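Rillow Film Night Kit
Outdoor screen, projector and speaker set from Skinano

There is something about watching a movie outside that a living room can't quite match. Maybe it's the blankets, or the way somebody always laughs a little louder when there's no ceiling over them. We've been hosting film nights in our own back yard for years, with a bedsheet at first and then with one screen after another, and the Rillow kit grew out of all that fiddling. It's the set we wanted for ourselves - big enough for a romance or a musical with plenty of dancing in it, and small enough to put in the back of the car when a cousin asks to borrow it.

The screen stands on two folding legs and goes up without tools. Unfold the frame, click the corners, then snap the fabric on, starting at the top and working your way down. The first time will probably take you a while (read the sheet in the lid, please, it really does help) and after that you'll hardly think about it. The fabric is matte white on the front and black on the back, so a street lamp behind the screen won't wash out the picture nearly as much as you'd fear.

The projector has 3 inputs, which means you can leave a streaming stick plugged in and still have room for a laptop and a disc player. We know a lot of you own older films that have never made it onto any streaming service, and Malou Lund, who put this kit together with us, wouldn't hear of dropping the disc player connection. She has a whole shelf of song-and-dance pictures from her aunt and intends to go on watching them.

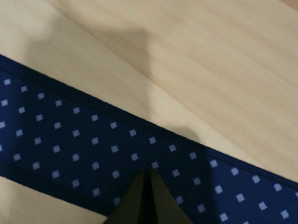
Sound is usually where outdoor movies fall apart, and we spent more time on the speakers than on anything else. The pair in the kit sits on either side of the screen and is tuned for voices first, so the whispered love scene comes through even with crickets going. Turn them up for the big numbers, by all means, but do have a word with the neighbors beforehand! If you'd like to listen late on a Sunday, the projector also has a headphone socket and will pair with most wireless sets.

What comes in the kit

Folding screen frame with legs
Snap-on screen fabric
Rillow projector with remote control
3 input cables
Speaker pair with stands
Ground stakes and guy lines
Padded carrying bag

The battery pack is sold separately and runs the projector for 3 hours, long enough for most features with a pause in the middle. If your taste runs to the real epics, you may want the Meston extension cord as well.

The Rillow Film Night Kit costs $400, and spare fabric can be ordered at any time. We start shipping the new batch in February. Orders are packed by Ketill Bundgaard and his crew, and you can write to them with any question about delivery, missing parts or which size of bag you need. The phone line opens at 8 in the morning, and you're very welcome to call just to talk over where in the yard the screen ought to go.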